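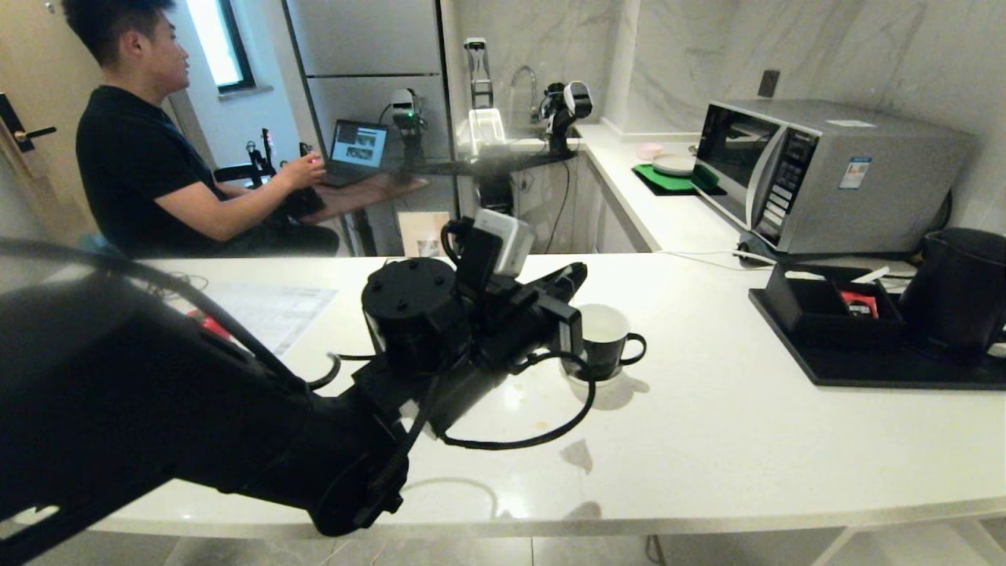
Print | E-mail

Posted in: Slow Living, Food & Drink

I gave up tea bags in August, mostly because my sister bet me I couldn't. I'd been getting through four mugs before lunch (builder's, stewed, forgotten on the windowsill) and I couldn't have told you what any of them tasted like.

So off I went to the little tea shop in Grumton and came home with a packet of green from Miyazaki – grassy, a bit sweet, and gone within three weeks! I scalded the first lot, of course. Boiling water makes it bitter as anything, so now I let the kettle sit while I feed the cat.
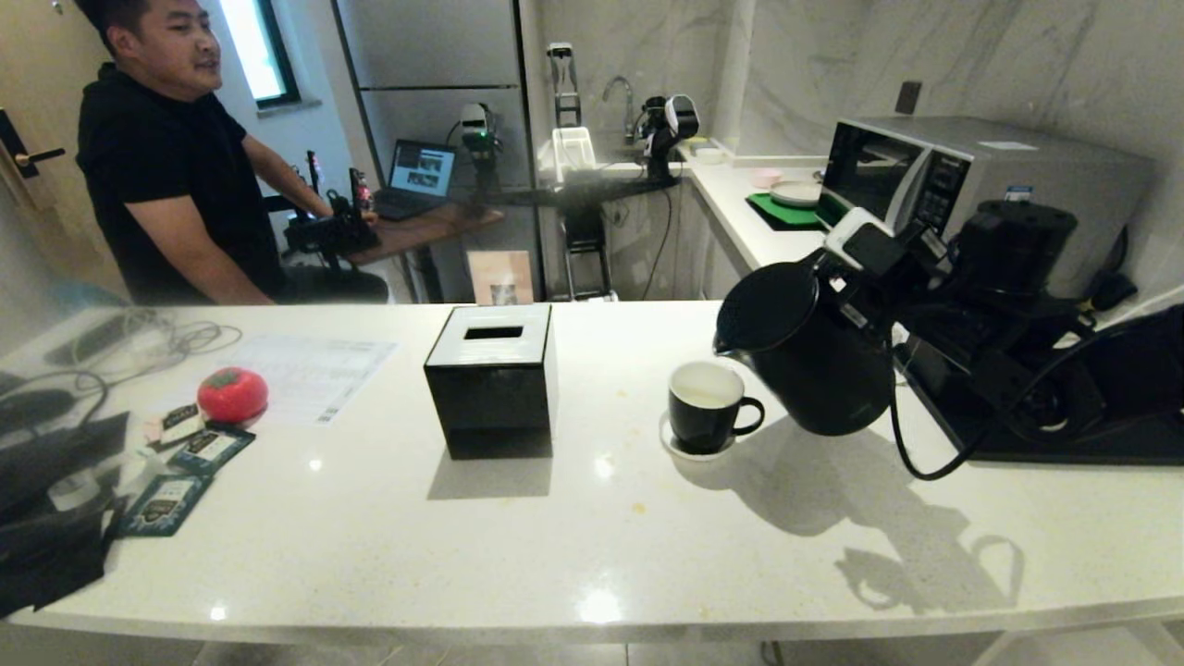
Kenta Sugiyama thinks I'm still brewing it too long, and told me that a minute is plenty for the first cup and even less for the second. I tried it his way on Sunday and had to ring my sister to tell her. She's still on bags, over in Skedevham, and quite happy.

544 shares | 4 comments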